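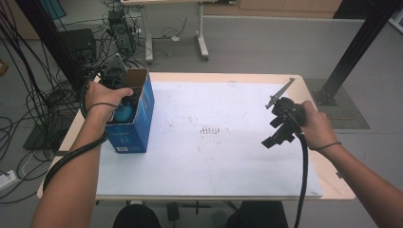 Fig. 7. An open box on a covered table.

Section 5: Setting Up Your Riviere Tabletop Press

Welcome to the fun part! Once the press is bolted down and leveled, you're less than an hour away from your first print -- and there's nothing quite like peeling back that first sheet.

Before you start, check that you have the Vadmont base plate, both rails and the ink tray. Cover the table with something light in color so small screws are easy to spot.

1. Set the base plate on a sturdy table with the lever facing you.
2. Slide the rails into the slots until they click.
3. Lower the roller onto the rails. Turn the crank slowly, all the way out and back (it should glide!).
4. Set the pressure dial to 5 for card stock or 7 for thin paper.
5. Lay a test sheet on the bed and pull one print.

Note: A pale patch in the middle of the print means the bed needs more packing. Slip in a single sheet of tissue and try again.

CAUTION: Keep fingers, sleeves and jewelry away from the roller while the crank is moving.

Keeping your surface clean

Old ink loves to travel, and a stray dot can end up on your best print. Look over the surface from a low angle in good light before every run.
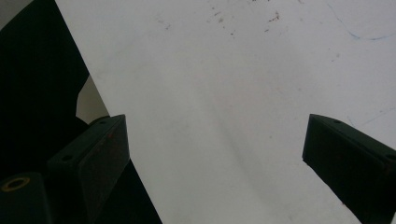 Fig. 8. Small reddish-brown specks on a white surface.

6. Wipe the bed with a soft, dry cloth.
7. Replace any backing sheet that still has marks on it.

Backing sheets come in packs of 43 from our Berkville shop. Ask for part 214.

For two-color prints -- do try them, they're a blast -- go on to Section 6.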